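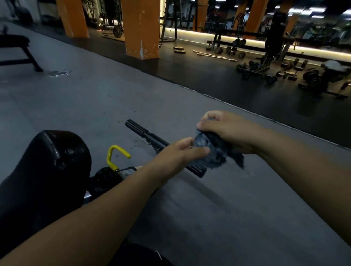

One member wrote in to ask why the early session at Brarklow had gone up in price when the later ones had stayed the same. Two others asked much the same thing at the desk, so the answer is set out here for everyone.

The early session runs before the main building opens. Until now its heating and lighting were paid for out of the general club account. From 3/1/18 each session has to cover its own running costs, and the early one costs more for each person who comes. Members on the full monthly rate will see no change. Only those who pay by the visit are affected, and a book of 18 visits bought at the old price can still be used until the end of June.

Membership now stands at 263 across the two sites. Of these, 92 joined at Stollis after the changing rooms were finished. The waiting list for lockers there has been closed for the time being. If you have a locker and no longer use it, please hand the key in at the desk and your deposit will be returned.
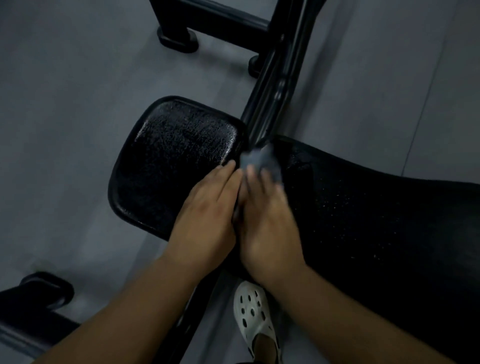 Photo: Brarklow club newsletter

The boiler at Brarklow was replaced over the winter by Cabello, who also look after the one at Stollis. The final bill was £581 more than the quote, as a length of old pipe behind the showers had to come out as well. The extra has been met from the repairs fund. Hot water should now be available at all opening times, and anyone who finds the showers running cold should tell the desk the same day so that it can be looked at while the fault is still there.

Parking remains difficult in the evenings. The spaces along the side wall belong to the shop next door and its staff have asked us again to keep them clear. The Drondport bus stops at the end of the road and runs until after closing. Bicycles can be left in the rack by the back door, but not in the corridor.

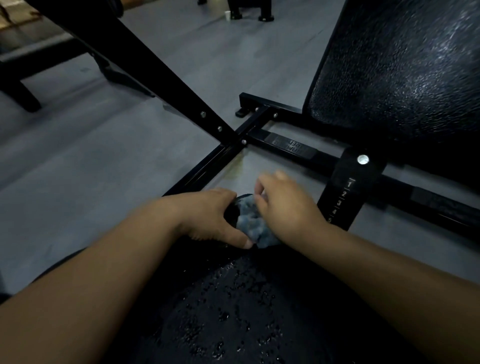

Wiping down a bench seat.

The annual meeting will be held at Stollis in June. Items for the agenda can be left at either desk in writing, with your name and membership number. Renewal forms are kept in the tray beside the signing-in book.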